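Planier (album)

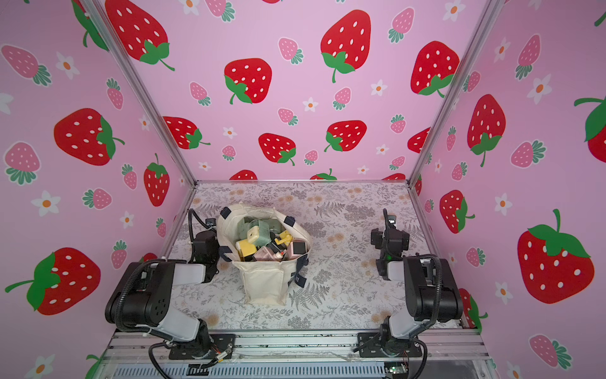 Pink strawberry wallpaper, with a fern-print sheet below and two robot arms in the front corners.

Planier is the second studio album by the indie pop band Anmont, released in May by Rekley Records. It runs to nine songs, four of which the band had previously described in interviews as finished and one of which it had described as abandoned. The abandoned one became the lead single.

Background

Anmont's debut was pressed in an edition of 600 copies and sold out in a little under two years, a pace the label called "steady." Work on a follow-up began at Fakhoury, a former carpet showroom converted into a studio, where the acoustics were widely praised and the heating was not. The band booked two weeks and stayed for eleven. Most of the extra time went into the drum sound on "Second Ferry," which was later replaced by a drum machine.

Composition

The album is mostly mid-tempo guitar pop with stacked vocal harmonies and a fondness for key changes that arrive a bar early. "Low Season" is built on a single organ chord held for the length of the song. The closing track, "Harbor Tax," lasts nine minutes and has two endings - the first is generally preferred.

Release and reception

Planier sold 904 copies in its first week, against 1,014 for the label's holiday compilation, on which Anmont also appears. Reviews were warm, if brief. Several critics singled out the harmonies, and one praised a saxophone part that is played on a synthesizer. The band toured the record in small rooms, the smallest of which held 110 people and a pool table.

A vinyl edition followed on Nov 3, 2022, with the sides in the wrong order. Rekley offered replacements, but few buyers asked for one, and the band has played the album in that order ever since.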